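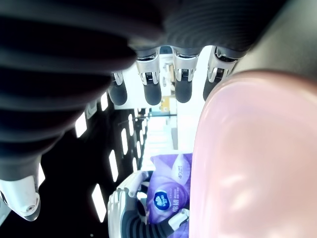 How to Get Plastic Bottles and Cups Properly Clean (and Shiny Again!)
Posted by Muthu Nair on 18/09/2022
Filed under: Kitchen, Cleaning

I love a colored plastic bottle. I love them in pink, in mint green, in that slightly odd orange that only seems to exist on camping gear. What I don't love is the cloudy film they get after a few months, or the ghost of last week's mango smoothie every time you unscrew the lid. For years I threw mine out when they got to that stage. Please don't do that! Almost all of them can be rescued with things you already have under the sink, and the hands-on part takes less time than a cup of coffee.

I use this on smooth, hard plastic bottles, tumblers and kids' cups. If yours has a metal liner or double walls with a vacuum in between, skip the hot soak and just do the scrub.

What you need

Baking soda
White vinegar (the plain cheap kind)
Dish soap
A bottle brush with soft bristles
An old toothbrush, or a straw brush if you have one
Two soft cloths, one of them dry
A bowl big enough for the lid and all its bits

Step 1: Take everything apart

Lid off, straw out, and then look for the gasket. It's the rubbery ring that sits in the groove inside the lid, and it is where most bad smells live. Ease it out with the handle of a teaspoon. Don't use a knife tip, you'll nick it and then the bottle will drip in your bag forever (my Cokby did, all over a library book). If there's a bite valve, pull that off too.

Take a quick look at which way round the gasket was sitting. Some have a flat side and a lipped side and they only seal one way.

Step 2: Wash first, treat second

It's tempting to go straight to the vinegar, but give everything an ordinary wash with warm water and dish soap before you do. You want the greasy layer gone so the rest can get to work. Go around the inside shoulder of the bottle, where the wall curves in toward the neck. Brushes love to skip that part. Bend the wire a little if yours won't reach.

Rinse until there are no more bubbles.

Step 3: The vinegar soak for cloudiness

If you have hard water, that white haze is mostly minerals, and vinegar is wonderful on it. Fill the bottle one third with vinegar and top up with warm water. Warm, please, and not boiling, thin plastic can go out of shape. Leave it half an hour, swirl, pour it out over the lid parts in the bowl so they get a turn as well, and rinse everything.

For a really bad case I leave it overnight. My record is 14 hours, on a tumbler that had been living in the garage, and it came out so clear I made my neighbor come and look at it.

Step 4: Baking soda for smells and stains

Rinse the vinegar out completely before this step. If you mix the two you get a very satisfying fizz and not much cleaning, and you should never, ever screw a lid down on it.

For smells: two spoonfuls of baking soda in the bottle, fill with warm water, leave until the next morning with the lid off.

For stains: make a paste with a little water, about as thick as toothpaste, and rub it on with a soft cloth. Tea and tomato both respond well. Turmeric is the stubborn one. Do the paste, rinse, and then set the cup on a sunny windowsill for an afternoon. The sun does amazing things to turmeric! Just don't leave a brightly colored cup out for days on end, or the color will start to go as well.

Step 5: The outside

Pale colors show every grubby fingerprint, so the outside deserves some attention. Soap and a soft cloth, working in circles, will bring back most of the gloss. Sticker residue comes off with a dab of cooking oil left on for ten minutes, then wiped away and washed with soap. Please keep the green scouring pad away from it. I used one on a glossy Flindberg cup once and the scratches are still there, holding on to every bit of dirt they can find.

Step 6: Dry it all the way

Shake out what you can, stand the bottle upside down on a rack at a slight tilt so air can get in, and lay the gasket flat on a cloth. Wait until every piece is dry before putting it together. I know, I'm impatient too. If you want that nice clean shine, go over the outside with the dry cloth while it's still a bit damp and you won't get water spots.

Store it with the lid off or just resting on top.

A few questions I get a lot

Can I use bleach? I don't. If there is mold in the lid that soap and vinegar won't shift, replace the lid. Lots of makers sell them separately.

How often should I do the whole routine? I wash with soap every day and do the full treatment once a month, or sooner if I've had anything milky in there.

Will it fix scratches? Sadly no. It will get the dirt out of them, and they'll look much fainter afterward.

Does it work on lunch boxes? Yes! Same steps, and pay extra attention to the corners and the clips.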